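Segmenting carton handling by what the hands hold

Most of May went on the segmentation stage of Skitia, our model for learning packing work from head-mounted video. The earlier version cut each recording wherever hand speed dropped below a threshold. That works well enough for pick and place. It does badly on taping, where the hands slow down several times within one step and the model ends up with fragments too short to learn from.

The replacement, which I have been calling Wodau in the commit log, ignores speed. It proposes a boundary when the object in either hand changes, or when a hand changes what it is bearing on. Each segment then gets a pair of labels, one per hand.
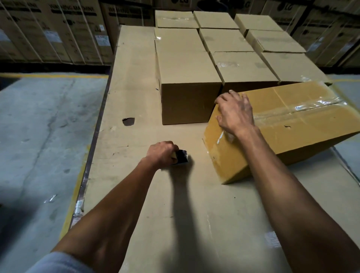
The labels are kept separate all the way through training. Merging them into a single verb was tempting, as it shrinks the vocabulary, but a hand that steadies a box and a hand that works on it need different targets. The supporting hand is also the harder of the two to predict. It moves little, and the loss on it was swamped until I normalised each hand on its own.

The set has 2,253 segments, of which 244 were held out. Yesenia Chambi relabelled 40 of the held-out segments without seeing my labels, and we disagreed mainly on where a peel ends and a pull begins. We now treat both as one class. 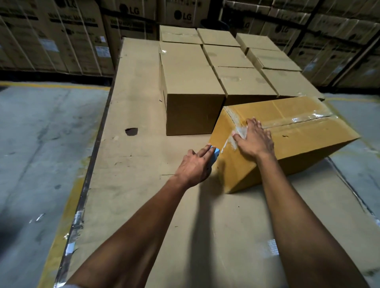
Left hand: blue cutter at the box edge. Right hand: flat on the box, holding it steady.

Cutter segments are the cleanest. The tool is a strong colour against brown board and the detector rarely loses it. Tape is another matter. A small dark roll under curled fingers is mostly hidden, and the free end is glossy, so its outline shifts with every highlight. Wodau sometimes reads such a highlight as a new object and proposes a boundary in the middle of a step.
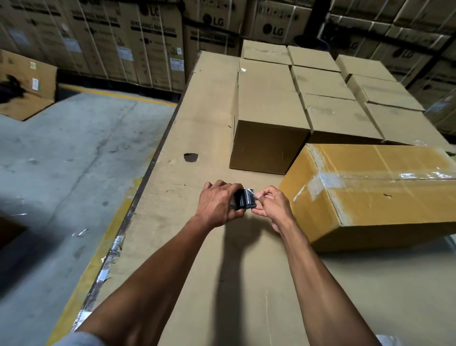 A minimum object lifetime of 40 frames removes most of these false boundaries. The cost is that a very brief regrasp is lost as well – acceptable for now, though I would prefer a learned duration prior to a fixed number.

Still open: shadows of the forearms on the board, which the contact estimator occasionally takes for touch. I will try the depth branch from Tamayo on those before changing anything else.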